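Stolthorpe Supported Living – Equipment Review Group

Minutes of the meeting held on 11/30/22 in the upstairs meeting room, Conneely House

Present: Antigoni Stefanou (chair), Gönül Baysal (trials lead), the two kitchen assessors, the finance officer, the night support manager, the tenants' representative
Apologies: the occupational therapist, the deputy manager at Drilville

1. Minutes of the last meeting

Agreed as a correct record with one change. Under item 4, "the supplier will refund the deposit" should read "the supplier has been asked to refund the deposit". The deposit has not yet been refunded. Finance is chasing.

2. Matters arising

Door sensors at Drilville. The replacement batch has arrived and is in the post room. It has not been fitted. The contractor wants the stairwell clear before starting and there are still two wardrobes on the landing. AS to speak to the landlord about the wardrobes.

Tablet holders. The clamp type was preferred by everyone who tried both. The remaining suction ones are to go back.

Kettle tippers. No further orders until the old stock has been found. The store list says there are 16 and the night support manager could find eight.

3. Florkik kitchen arm – report on the trial

GB introduced the item. The group is asked to say whether the Florkik kitchen arm service should go forward to a paid placement in one flat, be looked at again later, or be dropped. The papers went round beforehand: the supplier's offer, the trial sheets and GB's covering note.

3.1 What is being offered

Florkik is a hire service, and there is no option to buy. The monthly fee covers one arm with a fingered hand, the wrist camera, fitting to a worktop or table, set-up of an agreed list of kitchen jobs, and a phone line for faults. The jobs are chosen from a list of 20. Our offer is for eight. Extra jobs can be added later and each is charged as a set-up visit.

The supplier will not set up anything with knives, hobs or hot fat. Pouring from a kettle is not on the list either. The tenants' representative said that two of the people who had asked about the arm had asked because of the kettle, and they should be told plainly before anyone visits them.

3.2 The trial

Held over 16 sessions on the white table in the trial room, using our own crockery and small appliances. The supplier's fitter was there for the first two sessions and on the phone for the rest. GB ran the sessions with one of the kitchen assessors.

The breakfast job was the main one tested. It has three parts: work the toaster, move a bowl to where the person sits, and hand over the mug once the coffee machine has finished. A person has to load the bread, fill the water and put in the pod. The supplier's leaflet shows the arm loading the bread, and GB has asked them about this. The answer was that bread loading is "in preparation".
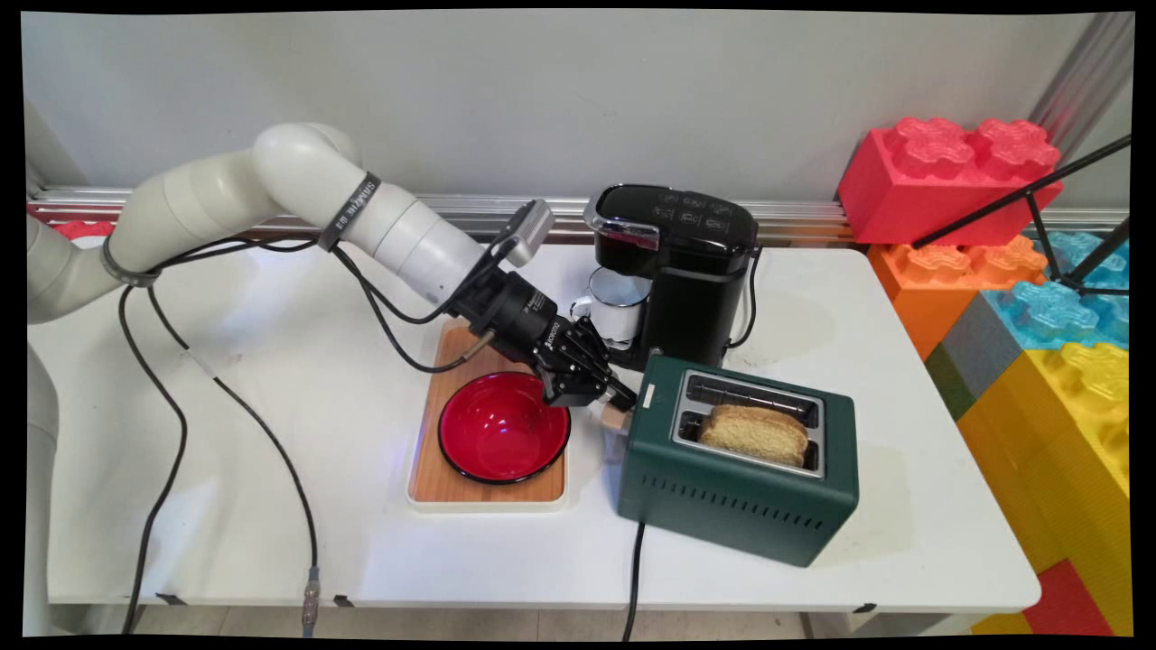

Breakfast job: the hand over the red bowl, with the toaster to the right and the coffee maker behind.

Across all sessions the job was started 89 times. Every start and result is on the trial sheets, and the group did not go through them line by line. GB picked out the following.

Bowl. The best of the three parts. The hand takes the bowl by the rim and sets it down gently. It did less well with cereal already in the bowl, and one of the assessors thought it tilted more than she would like with milk. The supplier says the grip can be altered. GB would want to see that done before a placement.

Toaster. Pressing the lever was reliable as long as the toaster was in its marked place. When it had been pushed back or turned, the fingers came down beside the lever and the arm stopped and asked for help. It did not press anything it should not have. Taking the toast out was mixed. Thick slices were fine. Thin sliced bread was squashed, and crumpets were not attempted.

Mug. The hand could lift an empty or half-full mug by the body. The handle was less certain. Both assessors were unhappy with a full mug of hot coffee being carried towards a seated person and stopped testing that with hot drinks after the fourth session. From then on the mug was filled with cold water. The chair said this was the right decision and asked for it to be written into the trial sheets, where at present it is only in the margin.

Speed. Slow. The tenants' representative had sat in on one session and said the toast was cold by the time it reached the plate, but that she had not minded as much as she expected. She said some people would rather wait for cold toast than ring for somebody. The night support manager said that ought to be asked of the people themselves and not settled in this room. Agreed.

Stopping. The stop button worked each time it was tried. It is large and easy to press with the side of a hand. It is at present on a short lead, and someone using a wheelchair at the far side of the table could not have reached it. The supplier can provide a longer lead or a wireless one. The group prefers the longer lead.

3.3 Space and cables

The kitchen assessors raised cables as their biggest concern after hot drinks. In the trial room the appliance and arm leads run over the edges of the table and down, which would not be acceptable in a flat. A lead hanging over a front edge can be caught by a footplate or pulled by a child visiting. The fitter has said that trunking can be put along the back. It is not in the price.

There was some discussion of worktop depth. The flats at Drilville have the shallower type. With the arm's base, a toaster and a coffee maker on it there would be little room left for anybody to prepare food by hand. A separate table would suit better but takes floor space from the turning circle. The assessors will measure up in two flats, one of each layout, before anything is agreed.

The chair asked whether the arm could be folded back when not in use. GB said it can be parked upright but still takes up the same bit of table.

3.4 Camera

The tenants' representative asked what happens to the pictures from the camera on the wrist. GB read out the supplier's reply. Pictures are kept on the unit and deleted overnight unless a fault is reported, in which case they can be sent to the phone line team with consent. The group did not think "with consent" was clear enough. Who gives it, and can it be taken back? The night support manager pointed out that a camera in a kitchen will also see care staff and visitors. AS to write to the supplier, and no placement is to begin until there is a proper answer on paper.

3.5 Cost

Finance has compared the monthly fee with the cost of a morning call. On the figures supplied the arm is cheaper only if it replaces the call altogether, and nobody present believed that it would, as a person still has to load the bread and fill the machine. Finance said the case would have to rest on independence and choice. There is money in the small trials budget for one placement of three months if the trunking and the longer lead are included in the fee. There is not enough for two.

The supplier wants a signed order by the end of December to hold the present price. The chair said we would not be hurried by this. GB has found them reasonable to deal with so far and thinks the date could be moved.

3.6 Other products

One of the assessors asked whether anything simpler would do the same work. A toaster with a long lever and a tray on wheels would cover the first two parts for a fraction of the cost. GB agreed, for some people. For someone with very little hand movement neither would be of use, and those are the people the arm is meant for. The group asked for the comparison to be set out on one sheet, with the simple equipment listed next to the arm, so that people can see both.

3.7 Decision

The group agreed to support one placement in principle, with no order to be signed yet. The conditions are:

Written answers on the camera, acceptable to the group.
Trunking and the longer stop lead included in the monthly fee.
No hot drinks carried by the arm during the placement. The mug part is to be left out or used for cold drinks only.
The grip on the bowl looked at again and tested with milk.
Measurements taken in both flat layouts.

The tenants' representative asked for it to be recorded that the person chosen must be able to end the placement at any point without giving a reason. Agreed by all.

4. Bath lift servicing

The contract runs out in the new year. Two quotes are in and a third is awaited. The present firm has been late to several visits but its work is good. Held over to the next meeting.

5. Any other business

The trial room is double booked on several mornings. Please use the sheet on the door and not the online calendar, which is not being kept up.

The assessors asked for a second set of plates and bowls, as the trial ones keep going back to the staff kitchen. Agreed, to come out of petty cash.

6. Actions

AS – letter to Florkik about camera pictures and consent
AS – landlord, wardrobes on the Drilville landing
GB – ask Florkik about trunking, the longer lead and the closing date for the price
GB – further bowl tests with milk once the grip has been altered
GB – add the note on hot drinks to the trial sheets
Kitchen assessors – measure two flats; one-page comparison with simpler equipment
Night support manager – find the missing kettle tippers
Finance – deposit refund; third quote for bath lifts

7. Next meeting

To be held in December, same room, date to be sent round by AS once the occupational therapist is back.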